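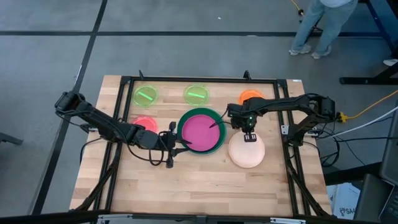
Fusano tabletop in light butcher block, with six plates from the Prulletti color set.

Fusano Tabletop and Prulletti Plate Set
Equipment Catalog, Item 309
Raseck Center for Household Studies

Overview

The Fusano tabletop is the standard surface for table-setting, sorting and serving work at the Center. It is a rectangular wooden top built up from light butcher-block strips and enclosed by a black aluminum extrusion frame that follows the perimeter. Small upright brackets stand at the back corners, and a black bar with silver clamps runs along the front edge.

The tabletop is issued together with the Prulletti plate set. Departments may request either part separately, although most bookings are for both.

Tabletop

The top measures 60 inches along its longer side. The wood is pale and evenly toned, and plates of most colors stand out clearly against it. The surface is finished with food-safe oil and renewed by Center staff each December.

Users should not cut directly on the wood. Cutting boards are available from the equipment desk on request. Spills should be wiped up at once with a damp cloth and the surface dried with a second cloth. Abrasive pads and bleach are not permitted.

The frame is part of the tabletop and is not to be loosened or removed by users. The front clamps are checked before each loan. If a clamp has shifted, please leave it as found and notify the equipment desk.

Plates

The complete Prulletti set contains 17 plates in mixed sizes and colors. Six are shown with the tabletop:

Translucent yellow-green plate (two)
Orange plate
Pink-red plate
Large magenta plate with a dark green rim
Round peach-colored plate with a lightly textured, matte surface

The magenta plate is the largest of those shown and is commonly used as the center of an arrangement. The two yellow-green plates are shown with a bright green stick on each. Sticks are stored in their own pouch and must be requested at the time of booking.

Plates are to be washed by hand in warm water and dried before they are returned to the carton. The set is not approved for ovens or microwaves. Please place a paper liner between plates when stacking, particularly over the peach-colored plate, as the matte surface marks more easily than the others.

Arrangement

For general use, the Center recommends setting plates toward the back half of the top and leaving the front half clear. This gives the user room to place items before they are moved to a plate — or to lay out a written plan beside the work. Other arrangements are acceptable and do not require approval.

Booking

Requests are accepted from departments and from partner schools. The tabletop is used on site in Room 204. The plate set may be taken off site for up to three weeks, provided that the borrower signs the contents list at collection and again at return.

Bookings that include food preparation must be marked as such on the request form. The room opens at 8:30 a.m. and is to be vacated by 5:00 p.m., including time for cleaning.

Replacement and Repair

Chipped, scratched or missing plates should be reported when the set is returned. Single plates can be reordered from Escobar Supply by color name. Borrowers are charged for lost plates only. Ordinary wear is covered by the Center.

Damage to the wooden top, including burns, deep scratches and standing water marks, must be reported on the same day.

Contacts

Bookings and collection: Sheyla Apaza, Equipment Desk
Care, repair and replacement: Arnulfo Benavides, Facilities Office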